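Evonside Publishes Full Count of Its Hand-Guided Robot Teaching Trial, Failures Included

Company says remote control produced more usable recordings, and that neither method is as easy as the brochures claim

FOR RELEASE IN AUGUST

Evonside, a contract packing company that runs small robot arms on its kitting lines, today released the results of a trial comparing two ways of showing a robot a task. In the first, a worker takes hold of the arm and moves it through the job. In the second, a worker sits at a desk and drives the arm by remote control. The company went into the trial doubting the sales pitch for both, and it comes out with some of those doubts intact.

The trial collected 3,077 demonstrations over one season at the Plumgate site. Every one was kept, including those in which the worker dropped the part, gave up halfway or pressed the wrong pedal. Evonside says it has read too many reports in which the bad takes vanish before anybody does the arithmetic.

"We were told that anyone on the floor could teach one of these in an afternoon," said Lungile Matlala, who led the trial for Evonside. "I have heard that sentence from four vendors. An afternoon gets you a robot that can do the task in the spot where you taught it, with the part lying the way it was lying. Move the tray over by the width of your hand and you will see how much it learned."

Three tasks were used, all from real orders: placing a folded leaflet in a carton, picking a cap from a tray, and turning a pouch so its seam faces down. The pouch was included at the request of the line staff, who expected it to go badly. It did. Results for the pouch are reported separately so that they neither drag down nor hide behind the other two.

Hand guiding was quicker to start. Workers with no training were moving the arm within 5 minutes, and most of them liked it. The trouble showed up in the recordings. A person pushing an arm leans on it, and their sleeves and forearms get between the wrist camera and the work. The software then learns from pictures that include a person, and later has to work from pictures that don't. Several workers also found that they could feel the part through the arm and were steering by that feel, which the recordings did not capture at all.

Remote control took longer to pick up. Workers needed 90 minutes of practice before their takes were worth saving, and two asked to go back to the other method. Once they had the hang of it, though, their recordings were cleaner. Whoever was driving saw the same wrist camera view the software would later get, so if they couldn't find the part, they knew the robot wouldn't find it either.
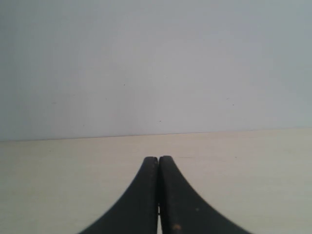
Evonside is not recommending that other companies drop hand guiding. For short, forgiving moves with a clear view of the part, the leaflet task being the obvious one, the two methods came out close enough that the company declines to name a winner. For the cap task it now uses remote control only. For the pouch it uses people, and has no date for changing that.

The company also takes issue with how demonstrations are usually counted. Suppliers tend to quote a total, and a buyer is left to assume that a larger total means a better robot. In the Plumgate trial, adding more takes from the same worker at the same station made little difference after a while. Changing who was driving and where the tray sat made much more. Evonside asks suppliers to publish how many people and how many setups stand behind their totals. It has put that question into its own purchasing forms.

Two tools were used in the trial. Shezi, a desk controller with a pair of hand grips, handled the remote sessions. Flikero, a labeling program, was used to mark where each take began and ended. Evonside paid list price for both and received nothing from either maker. It found the Shezi grips tiring over a full shift and has limited sessions to 30 minutes as a result. It found Flikero slow to open long recordings, and says so in the report.

"I don't want this read as a story about robots not working," Matlala said. "The cap station works well and the people on that line would complain if I took it out. My objection is to the word 'simply.' You don't simply show it. You show it, you watch what it does with that, you find out you were holding the thing in a way you never noticed, and you go back and show it again. That is somebody's paid time, and it was missing from every quote we were given."

The labor hours for the trial are set out in the report next to the cost of the equipment. They include time spent resetting trays between takes, a job that fell mostly to the line staff and that the original project plan had left out entirely.

Evonside will repeat the cap and leaflet tasks at a second station with workers who took no part in the first round. The tray positions will be set by the line supervisor and kept from the project team until the day. The company will publish those results in the same form whether or not they agree with the first set.

The full report, with the task sheets and the list of discarded settings, can be requested from the Evonside press desk. Recordings in which a worker can be identified are not being released. Site visits to Plumgate can be arranged for trade press during the morning shift, and visitors are welcome to try the controller themselves.

About Evonside

Evonside packs and assembles small goods for other companies, by hand and with robot arms. It does not make or sell robots, controllers or teaching software.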